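Two arms, one pink bin and a month of my evenings

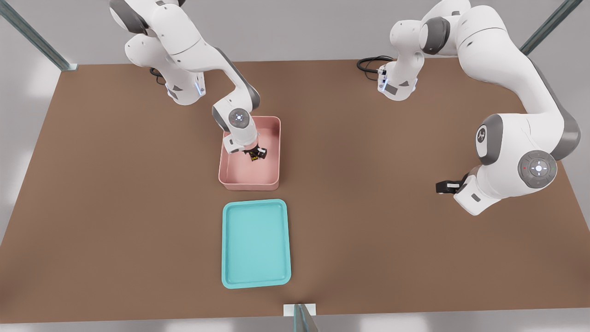 Bin to tray, in simulation: the left gripper with its object just over the bin floor, the right one open and waiting its turn.

I have killed every houseplant I have ever owned and I once set fire to a toaster, so when the magazine asked if I fancied spending a month with a robot workcell, I assumed they had emailed the wrong person. But no, they wanted somebody who didn't know what they were doing, and on that score I was very well qualified.

The product is called Cluvalari, from a firm called Vutis, and for now what you're buying is a rehearsal. You get a two-armed workcell on your computer screen, complete with table, bins, trays and a modest cupboard of small things to pick up, and you teach it a job. If you like how that goes, Vutis will sell you the real bench later on. If you don't, you cancel, and there's nothing enormous and heavy sitting in your workshop making you feel guilty. I think that's a lovely idea, by the way. I wish they'd done it for exercise bikes.

The subscription is £22 a month for one person, or £774 if you want a year of the team version with shared jobs and somebody to ring when it goes wrong. I was on the single plan to begin with and then got bumped up to the team one halfway through, so I've had a proper nose around both.

Setting up took me an evening, most of which was the download. After that you get a plain brown table with two white arms standing at the back of it, and you choose your containers from a menu. Mine were a pink bin and a pale teal tray, picked purely because I liked them together (my sister says they look like a 1980s bathroom, and she's right). The job I settled on was the one they suggest for beginners: get a small object out of the bin and lay it in the tray. Easy! A toddler could do it. I couldn't, for four nights running.

You teach by steering. There's a little handset option, but I used the mouse and keyboard, and you drag a gripper to where you want it, tell it to close, drag it somewhere else and tell it to let go. Do that a good few times and Cluvalari starts having a go on its own. The more examples you give, the better its guesses, and the counter in the corner encourages you along in a slightly needy way. I'd reached 900 runs by the end of my month, which sounds heroic until you know that you can leave it practising by itself while you have your tea.

My trouble was height. I kept coming down too fast and clonking the bottom of the bin, and then I'd overcorrect and snap the fingers shut on thin air. Looking from above and slightly to one side, as the default view does, it's really quite hard to judge how far a gripper has got to go. The shadows help a bit but they're soft ones. What sorted me out was a tiny setting, buried two menus down, which slows the last bit of the descent to a crawl. Switch it on before you do anything else. I can't understand why it isn't on already, and I've told Vutis so, at some length.

Once that clicked, I got a bit addicted. There's a particular moment when the wrist swings over, the hand points straight down and the two black fingers close on the thing you wanted, and I said "yes!" out loud at the kitchen table more times than I'd like my neighbours to know. I started giving it awkward starting places. I moved the tray, and moved it back. I stayed up far too late in the way I used to with computer games, and I suppose it more or less is one, with a very odd plot.

The second arm is where I'd been expecting the fun, and I've got mixed feelings about it. You can set the pair up as a proper double act, one picking and one holding or tidying, and the sales page makes a lot of this. In practice my right-hand arm spent most of its life with its fingers open, hovering, while the left one did the graft. Getting them to work together means writing out who goes first, and the screen for that is a grid of boxes and arrows which I found baffling. The help page for it runs to three paragraphs and assumes you know what a handover zone is. I didn't. I do now, and it's simply a patch of table that both arms can get to, so why not say that?

They do keep out of each other's way very nicely, I'll give them that. I tried to make them crash, naturally, because you would, and both arms stopped dead with a polite beep and a message. I tried it from all sorts of silly angles and got the beep each time.

I should say something about looks, because you spend hours gazing at it. It's tidy and calm and a bit bare, with everything rounded off, grey posts around the table and a pale floor. The wrists have little round pads with a glowing centre, which I became oddly fond of. There's no clutter unless you add it, and I would have liked some clutter, frankly. My own workbench has never once been that clean, and I'd want to know how the arms would cope with a mug and a pile of post in the way. Vutis tell me a "messy bench" pack is coming in January, and it'll be free to anybody already paying.

For comparison I also had a week on the trial of Reisinger, which does a similar job and has been going longer. It's the more serious of the two. You get better graphs and far more objects, and a manual that must weigh something even as a file. It also greeted me with an error, number 1967, every time I opened a saved job, and I had to click it away like a wasp. If you already do this for a living I suspect you'd pick Reisinger and put up with the wasp. For a small workshop wondering if a robot could take over the boring bit of packing, I'd send you to Cluvalari first.

As for the real bench, it's called the Flallano, and I haven't had my hands on one, so I can't tell you how well a job learnt on screen carries over to an actual table. That's a big gap and I'd want to see it done in front of me before I signed anything. Vutis offer a visit where they'll run your own saved job on their bench while you watch. I've asked for one. I'm bringing the awkward starting places with me, and a mug.

Cluvalari is on sale now, £22 a month for one person or £774 a year for a team. You'll need a fairly recent computer and some patience with the arrows screen.

First published September 10, 2025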